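Re: [emb-sections] whole mount vs sections for the limb bud series

Sorry for the slow answer, was in the cold room most of the morning and then the cryostat decided to frost over again. Replying inline to the earlier message, I cut the parts that others already dealt with.

> We are trying to get a clean series of chick forelimb buds for laminin
> and a muscle marker, stages 22 to 28, and we can't decide between whole
> mount with clearing and plain cryosections. The whole mounts look lovely
> at 22 and then from 25 on the middle of the limb is just dark. Is that
> penetration or is it real? We have a lot of embryos fixed already and
> would rather not throw them out.

Penetration, almost certainly. Same thing happened to us. Up to 23 or so the bud is thin enough that the antibody gets in overnight and you don't notice a thing. After that you get a bright rim and a black core and everybody gets excited about a boundary. We had a whole slide in a group meeting about that boundary. It went away when we cut the limbs in half.

Easy test: take one of your stage 26 limbs, slice it across with a razor blade before the primary, stain the halves next to an uncut one. If the cut face lights up and the core of the uncut one stays dark, you have your answer for the price of a single embryo. Do that before you do anything else, please.

Don't throw out the fixed ones. How long have they been in fix though? You say "fixed already" but if that means two weeks in PFA at 4 degrees then the laminin epitope may be gone in any case and you will be chasing a second problem on top of the first. Ours go in for two hours on ice for the small stages, overnight at the most for the big ones, then straight out into PBS and up through sucrose. Anything I forgot in fix over a holiday I keep for practicing orientation and nothing else.

> Our plan was to do 50 um sections on the vibratome as a compromise.
> Does anyone on the list do this for limbs, and what do you embed in?

We did for one season. Low melt agarose, 4 percent, and the limbs pop out of the block like peas. The trouble is the surface, the ectoderm doesn't stick to agarose at all. Gelatin and albumin mix holds much better but smells, and it picks up some green background which you then have to explain to whoever looks at the images. If you go agarose: blot the limb REALLY dry on a bit of filter paper before it goes in the mold, and trim the block close. Slow blade. Slower than you think.

In the end we went back to cryosections for anything past 24. 12 to 14 um, gelatin sucrose blocks, frozen in isopentane over dry ice. Dull but it works and two people can cut the same block and get the same result, which was never true of the vibratome.

> How many embryos per stage do you consider enough? The reviewer of our
> last paper wanted numbers for everything.

Depends what you claim. If it's "laminin is continuous under the myotome at this stage" then a handful of good ones from different batches, and say how many had it and how many didn't. If you want to say that the breaks are bigger or more frequent in the treated side then you're into counting, and you need to decide what a break is before you look. We didn't, first time round. For the Admasu series we ended up with 858 sections scored, from 13 embryos, and half of them had to be scored over since the two of us had different ideas of a gap. One of us counted anything where the line got dim. The other only where it was gone. You can guess how well those tables matched.

What we use now: a gap is a gap if it's longer than a nucleus and it's there in two neighboring sections. Crude but you can teach it to a new student in an afternoon. And score blind, get somebody outside the project to rename the files. The Jellow script does that and keeps the key in a seperate text file, I can send it to whoever wants it. It's ugly. It chokes on spaces in file names.

By the way please count embryos as your n. Sections are not n. I know everyone knows this, I reviewed two things since March that had it the other way round.

> Also if people have a favorite pan-laminin antibody that works in chick
> after PFA we would be grateful, ours has become patchy with the new lot.

The rabbit polyclonal raised against the mouse tumor material is what everybody uses and it does vary by lot. Before you blame the lot: do you have any of the old one left, even a few microliters? Run both on the same slide, two drops, hydrophobic pen down the middle. We found once that the "bad lot" was really the blocking serum, somebody had made it up from a bottle that had been thawed and refrozen who knows how many times.

If it is the lot, buy one of a new lot, test it, and then buy as much of that lot as you can afford. Small aliquots. Never refreeze.

Also remember pan-laminin will tell you that there's a basement membrane and not much more. It won't tell you which chains. If your question is about the early ones being replaced by the later ones as the muscle masses form, pan is going to look the same all the way through and you'll conclude that nothing changes. For chains in chick you're mostly stuck with in situ, there are a few monoclonals from the hybridoma banks that work but they hate PFA, so fresh frozen and a quick cold methanol or acetone step. Morphology suffers. We did alternate sections: one slide PFA for the pretty picture, next for the chain. Not the same embryo obviously, match them by somite count and hope.

> Last thing, controls. We do no-primary. Is that enough?

No. Well, it's enough for the secondary. Do no-primary on every run, plus one tissue where you know the answer. Skin or kidney from the same embryo is good because it's right there on the slide if you section the whole trunk and don't dissect the limb off. That's another argument for leaving the limb attached btw. You get neural tube, dermis, the dermomyotome edge, all of it as an internal control for free. When the neural tube outline is crisp and the limb is patchy you can believe the patchy. When both are patchy, go back to the bench.

Watch out for blood cells. Chick red cells are nucleated and they glow in pretty much everything, especially green. Perfusing at those stages is a pain but you can let them bleed out in cold PBS with a nick behind the heart before fixing, five minutes, it makes a real difference. We didn't do that for the first Harura batch and had bright dots all through the premuscle mass that one of us took for positive cells for longer than I'd like to admit.

On the clearing, since two people asked off list. We tried the fructose one and the benzyl one. Fructose is kind to the fluorescence, slow, sticky, everything in the microscope room was sticky, and past 26 not clear enough. Benzyl is gorgeous and eats plastic, so glass everything, and the signal fades over some days so book the microscope BEFORE you start. If you really want 3D at the late stages then cut the limb lengthwise, stain the two halves for three days with a fresh dose of primary on day two, then clear. More antibody than I like to pay for. Ours went at 1 in 200 when sections are happy at something like 1 in 2,000, so ten times the cost before you even count the volume. That was the end of it for us except for one figure.

Few more things in no order

- Stage by limb shape and somites both, don't trust incubation hours. Our incubator has a warm corner and the eggs in it are always ahead.

- Orientation. Most of our bad data was oblique sections. The limb looks fine in the block and then you get one side at elbow level and the other at the wrist. A drop of dye on the block at the anterior side before it sets, cheap and it helps.

- Slides: the charged ones. Dry one hour minimum at 37 or they will float off in the second wash. Gelatin needs to be melted out in warm PBS first, people skip this and then wonder about the haze.

- If you do treated and control on opposite sides of the same embryo, put both on the same slide, same exposure, and don't touch the exposure again. Write it on the box.

- Save the raw files. We've lost a reviewer fight over a contrast adjusted jpeg, not fun.

The block template and the scoring sheet are up on the Pomulis page with the rest of the protocols, the wash times on the second tab are wrong, it says 5 min and it should be 15. I'll fix it when I remember the password.

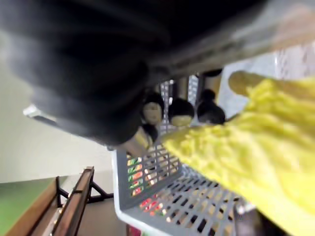 Yellow, crinkled, close up

Anyway. If the original poster wants to mail one or two of the fixed limbs I'm happy to cut them alongside ours, we have a run going and there's space in the rack. PBS with a bit of azide, sealed tube, parafilm round the lid, and write the stage on the tube in PENCIL on a paper label inside, marker comes off. Tell me the fix time. No need for dry ice.

One question back to the list while I'm here. Does anyone get a sensible signal for the receptor side, dystroglycan or the alpha 6 integrin, in chick limb at these stages on PFA sections? We get it in the dermomyotome, nice and polarized, and then in the limb it's either absent or it's everywhere, depending on the day. Tried citrate retrieval, it just peels the sections. Tried a triton step before block, slightly better. I'd like to know if it's absent for real or if this is our stage 25 black core all over again in a different costume.

Reply to the list pls and not to me, my mailbox is nearly full and it bounces anything with a attachment.

> -- 
> To change digest settings send a blank message with the word
> settings in the subject line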